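July 4, 2020

Households in Drovton will move to three-day-a-week outdoor watering at the end of this month, after the town's main storage dam at Skondley fell to its lowest level in 16 years.

The new rules cover lawns, garden beds and car washing at home. Sprinklers may be used before 7 in the morning on set days, and hand-held hoses are allowed on the same days up until dark. Even-numbered houses and odd-numbered houses will be given different days, and a calendar will go out with the next rates notice. Vegetable gardens can be watered by can or bucket at any time.

The shire's water office said the dam has not recovered since February, when a dry summer ended with very little run-off from the hills. Autumn rain was patchy and most of it soaked straight into the ground. The bore at Sumell has been supplying part of the town since then, but it can't be run at full rate for long without the water turning salty.

Farms on the Skondley channel are not covered by the town rules. Their allocations were cut at the start of the season and will be looked at again in spring.

Indoor use is not restricted, though the water office is asking people to cut back where they can. Its own meter readings show that winter use in Drovton has hardly dropped from the summer figure, with more people at home during the day since the autumn. Leaking taps and toilets are a large part of the problem in the older streets near the railway - some have not had their washers changed in years.

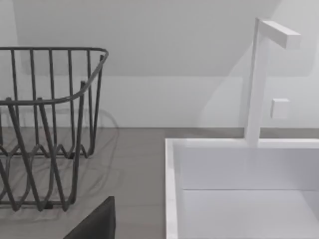 A rebate of up to 5 dollars a tap is on offer for new washers and flow restrictors, and the hardware shop in Swati Street has the forms at the counter. Receipts need to be dated after the start of the month. Tenants can apply, but need a signature from the owner or agent.

Fines for watering on the wrong day will start at 500 dollars for a second breach. A first breach brings a written warning. The water office said it would rather not issue any, and that callers who report a neighbour will be asked for the street number and the time.

Rainwater tanks and grey water are exempt, but a sign must be fixed to the front fence where either is used on a lawn. Signs are free from the shire office, which is open to the public again in the mornings only.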